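Home Tutorials Code Downloads Contact

14 June 2020 – posted by the Lovlow blog

How to train an insertion policy without babysitting it

I've been asked how I got Geum to learn cable plugging from so few demos, so let me walk you through it. You'll need your demos in one folder and a free afternoon!

First, record up to 200 demos. Start each one from a slightly different arm pose (I nudge mine by hand). Then trim the dead time at both ends, or the policy learns to sit there and do nothing – ask me how I know.

Next, run the Cledex script to label the moment of contact. Check a handful by eye. My last set came out at 1053 clips after slicing, and I threw away 184 bad ones. 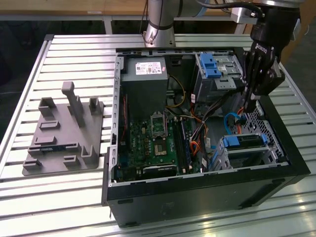 Resets are where most of your time goes, so plan them before you train. Pick one connector and stick with it until the numbers settle. I'd begin with something like the blue SATA cable next to the fingertips, then try the memory modules once that works. Keep the tower on its side with the panel off the whole time, and save a checkpoint before you switch parts.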